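Progress report to the Favthorpe Food Fund, second period

The grant pays for recipe testing and printing of the Virley dessert booklet, a free set of small-batch recipes for home bakers with a basic oven and no stand mixer. This report covers work since the first payment.

## Recipes

The booklet will have seven baked recipes and five no-bake ones. All of the no-bake recipes are finished. Of the baked ones, the lemon bars, oat crumble, brownie and plain sponge are done. Three are still open:

- **Rice pudding cake.** Sets well in a metal pan and poorly in glass. We are retesting with a lower shelf position.
- **Mini custard tarts.** The pastry shrank in the first two rounds. Chilling the lined tins overnight fixed it, but that is too long for this booklet, so we are trying a pat-in crust.
- **Peach upside-down cake.** Works with canned peaches. Frozen peaches release too much juice and the top goes gummy. We will probably print it for canned only.

The sponge took longer than planned. Our first version called for cake flour, which the smaller stores in Virley don't carry. It now uses all-purpose flour with a little cornstarch.

## Home testing

We sent out 140 test packets, each with one recipe and a one-page form. The most common complaint was about pan size. Many people own a single square pan and wanted every bar recipe to fit it. We have rewritten the lemon bars and the brownie for that pan and dropped the loaf version of the crumble.

Testers also asked for weights next to cup measures. Those are now in every finished recipe. Butter is given in tablespoons as well, to match the marks on the wrapper.

## Budget

Spending on ingredients was $248 over plan. Butter and eggs account for nearly all of it. We covered the difference from the postage line, which came in low when most testers picked up their packets in person. No change to the total is requested.

Printing has been quoted by Gikeo. The quote is for a stapled booklet with a coated cover, so it can be wiped down. We asked for a second price on a spiral binding, which lies flat on a counter, and are waiting for it.

## Next steps

Finish the three open recipes, then send the full text to Wu Kitchen Editing for a read of the method steps. Layout starts when that comes back. Booklets should be ready to hand out in June.
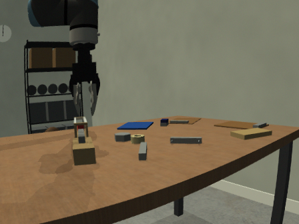
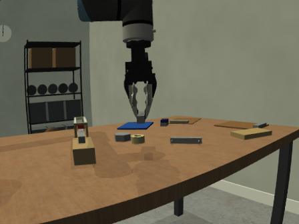
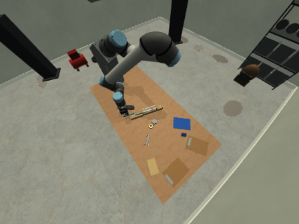 Virley, 2022-03-19

Attached to this report are the ingredient receipts, the blank test form and the current text of the finished recipes. The tart recipe is left out because the crust is still changing. Please send any comments on the recipe text before it goes to the editor. The second payment can go to the same account as the first.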